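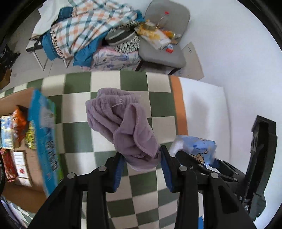

fadi_obeidat
Six weeks into the new packing setup at Tullby and I have to gush a little. We do mixed gift boxes, so every order is different: snacks, small textiles, whatever the customer picked. The part I thought would never work is soft stuff, and now I spend my shifts with a gripper pinching a fuzzy purple cloth between two ribbed blue pads while a second one holds a light-blue package next to it. I teach the grips by hand, and the arms on the line learn from them. Way more fun than taping cartons!

brudeck52
Cool, but who does the taping now?

fadi_obeidat
The line does, mostly. Two of our tapers moved over to teaching with me, and one went to returns because she likes it quieter there.

Leszek S
I'm at a bigger place, 185 people, and our version went differently. Same pay, more screen time, and the arms choke on crinkly foil bags all night. You end up babysitting. Glad yours is better, but I wouldn't call it fun.

l_ardeleanu
Leszek, did they let you teach them, or did they show up already trained? Ours came trained and were useless with towels. Then we got 14 days of hands-on time and it was a different job. I loved it, and my wrists have quit hurting!

Leszek S
Already trained. We file a ticket and wait.

fadi_obeidat
Oh, that would drive me nuts. We fix a bad grip the same shift. Foil is still hit or miss for us too, I'll give you that.

brudeck52
OK, so how do you teach a towel? Corner first or middle?

fadi_obeidat
Both! I grab it crumpled, any way it lands. Hems are the easiest to catch.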